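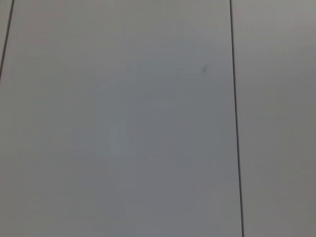 I've been folding towels wrong for most of my adult life and I'd like to talk about it for far too long, if that's all right with you.

It started back in March when we lost the hall cupboard. The hot water system needed replacing, the new one wouldn't fit where the old one had been, and the cupboard next to it was sacrificed so the plumber could get his pipes through. Fair enough, I like hot water. But that cupboard held every towel we own, plus the beach towels, plus the old threadbare ones for drying the dog, and suddenly the whole lot was in a heap on the spare bed. It stayed there until we had a guest coming and I had to find it another home.

The other home is a skinny set of Wastier shelves I bought secondhand for $34 from a lady two streets over. They're good solid shelves but they are NOT deep. My usual fold (in half, in half again, give up, shove) stuck out a good hand's width and the door wouldn't shut past it. So I had to learn to fold to a size, and for that I needed a proper surface, and before I knew it I had a whole system and opinions about it.

The table matters more than the fold

I used to fold on the bed. Everyone folds on the bed. It's low, so your back goes, and it's soft, so nothing you put on it stays square. You smooth one corner and the opposite one slides off into the doona. I also tried folding against my chest with my chin holding the middle, the way my mum does it, and she gets a beautiful result, but I get a sort of parcel.

A hard, flat, pale table is a completely different experience! You can see the edges of the towel properly, you can run your hand along it and push the air out, and the corners stay where you put them. Mine is in the laundry end of the back room and it's 122 cm long, long enough for a bath towel to lie down sideways without the ends hanging off. Hand towels have acres of space.

I'd looked at one of those fold-down wall benches from Idemby first, and they're lovely, but the wall in there is mostly pipes now (see above) and I didn't fancy drilling into it. A freestanding table can also be dragged out when I need to get behind it for the odd sock.

The only thing I was unsure about was the joins. I'd always assumed you wanted one unbroken top for folding, the way you would for rolling pastry, and I nearly went to a lot of trouble to get one. 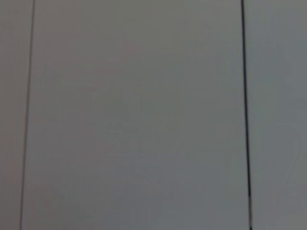
Well, I've come right around on joins. A straight dark line running across a plain surface is the handiest thing in the world when you're trying to fold something square. I lay the long edge of the towel along the line, and if it wanders away from the line I know my towel is crooked before I've made a single fold. My sister-in-law uses a cutting mat with a grid on it for the same job and I'm sure it's very accurate, but I haven't got one and I'd only end up cutting something on it.

They do collect fluff, I'll give you that. I go along them with a dry paintbrush when I remember, and then a damp cloth over the whole top. Give it a minute before you put clean washing down again. I didn't, once, and ended up with a damp stripe across every face washer.

How I fold a bath towel now

Shake it first. Properly, outside if you can, holding it by the short end and giving it a good crack. It fluffs the loops back up and it gets rid of the worst of the creases from the line. Ours are hung out nearly all year and they come in like cardboard if I don't.

Then lay it flat on the table with the label side up. Line the long edge up with whatever straight line you have. Smooth from the middle outwards with the flats of your hands. I used to pull at the corners, and pulling stretches the border and leaves the middle all bubbly.

Fold it in thirds lengthwise, so one long side comes in and then the other goes over the top. This is the big change for me. I was always a halves person, and halves gave me a towel that was too wide for the shelf, whereas thirds come out narrow with both raw-looking edges tucked out of sight. If your towels are very thick (we've got a pair from Skalteo that are basically carpet) the second third will want to spring back, so press it down with your forearm and hold it for a moment.

After that it's the short ends. Bring one in to just shy of the middle, bring the other in to meet it, then close it like a book. Leave a little gap where the ends meet or the book won't shut flat. I'd say that gap took me the longest to learn and it's the bit I still muck up when I'm rushing.

Stack with the fold facing out. It looks nicer, yes, but mainly it means you can pull one out from the middle without dragging its neighbours onto the floor.

Hand towels and tea towels

Hand towels get exactly the same treatment, minus the carpet problem. Tea towels I fold in half and half again and then I roll them, and they live standing up in a drawer. I know some people iron theirs. My nan ironed hers! She ironed pillowcases and hankies too and I think she once ironed a chamois. I'm not there yet.

The dog towels don't get folded at all. They go in a bucket by the back door and everybody is happy with this, especially the dog, who sleeps in the bucket.

Two pairs of hands

The beach towels are where it gets silly on your own. They're too long for the table whichever way you turn them, and while you're sorting out one end the other is heading for the floor. With a second pair of hands it's easy. One of you takes each side, you both lower it so it lands flat, and then you work towards the middle from opposite corners. The trick is for one side to stay put while the other side moves. When both sides fold at once you get a twist down the centre and have to start over, and we've had words about that in this house.

If you've got a helper who is keen but sloppy, give them the smoothing. It's hard to get smoothing wrong, and it keeps their end still while you do the fold.
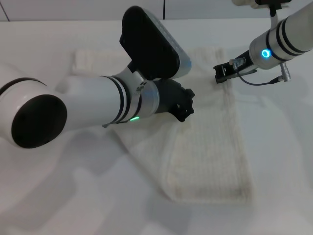 What's on the shelves now

Bath towels on the second shelf down, where everyone can reach. Hand towels and face washers above. Beach towels at the very bottom, and I've already had to move them up and back again after our last walk around MacRitchie Lagoon, when somebody (me) went in up to the waist after a hat.

The top shelf was going to be for sheets but I still can't fold a fitted sheet to save my life. I've watched the videos. I've put my hands in the corners and flipped them over each other like they tell you to, and I end up wearing it. For now the fitted sheets get stuffed inside their own pillowcase, and from the front you'd never know.

A few of you asked after my last post whether I'd kept the lavender bags. I did, but I've moved them off the towels because the smell got very strong on hot days, and they're in with the jumpers instead. If you have a fitted sheet method that works for someone with short arms, please leave it in the comments. I'll try it on the weekend and report back.

Posted November 2019 in Home, Laundry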